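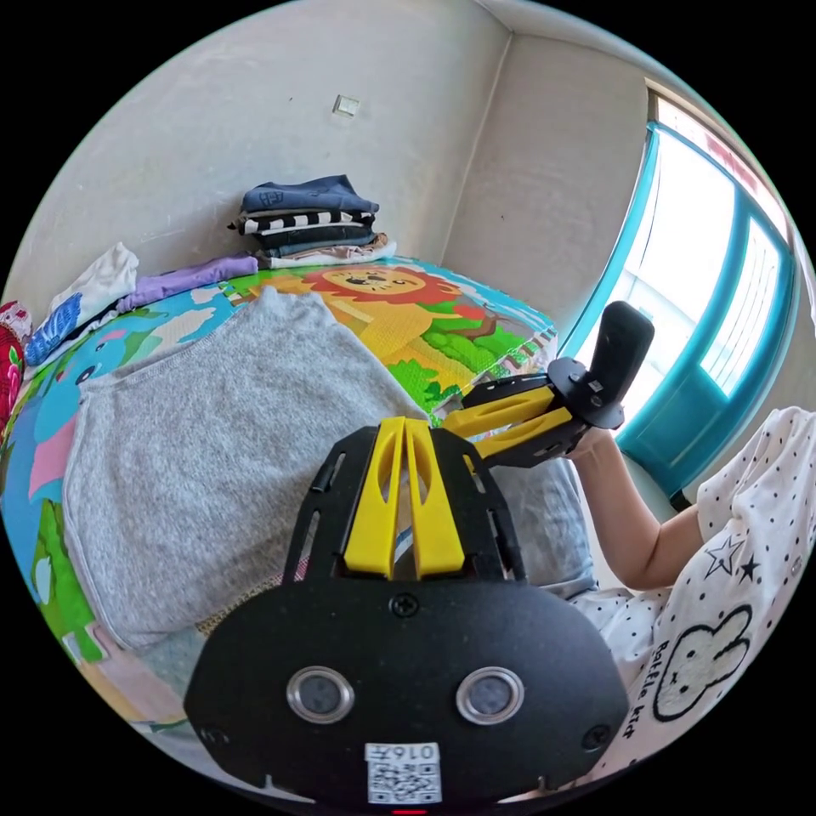

Vlasta Stoyanova wrote:
> Has anyone heard if the Zalum remake is still on? Last I read, the
> director had walked and they were down to 2 writers. I loved the
> original and I'm scared they'll turn Vik into a wisecracking
> sidekick.

Hi Vlasta, hi all,

Still on, as far as I can tell! The trade newsletter I get on Tuesday says Condari picked the whole thing up after the first studio let it go, and they want cameras rolling in January. No word on a new director – my money's on somebody from TV, they always go that way now.
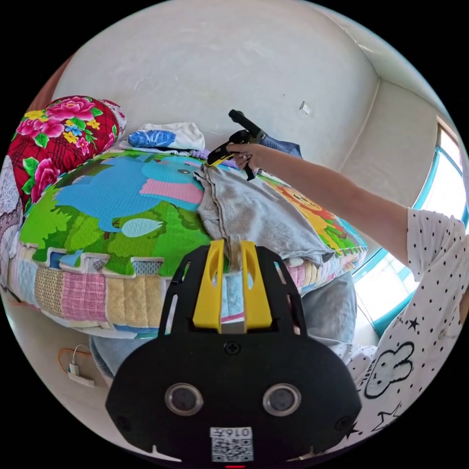
Elephant and lion blanket over the patchwork quilt

About Vik, I share your fear. The original had 21 minutes of him just walking through the snow before he says a word, and I can't see a studio letting that stand (I'd be so happy to be wrong). They're supposedly shooting the village parts in Buvadska again, which cheered me up a lot. Those roofs! That bell!

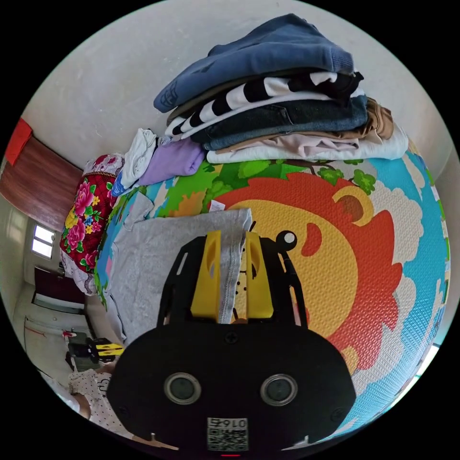 Light gray T-shirt

One more thing – the rep house over here is showing the old print at 5 p.m., one screening only, and it seats 200, so I've already bought my ticket. If any of you are close enough to come, write me off list and we can get dinner after and complain about casting.

And has anybody got the soundtrack on vinyl? My copy skips all through side two and I'd trade the Polish poster for a clean one.

Doğukan Uysal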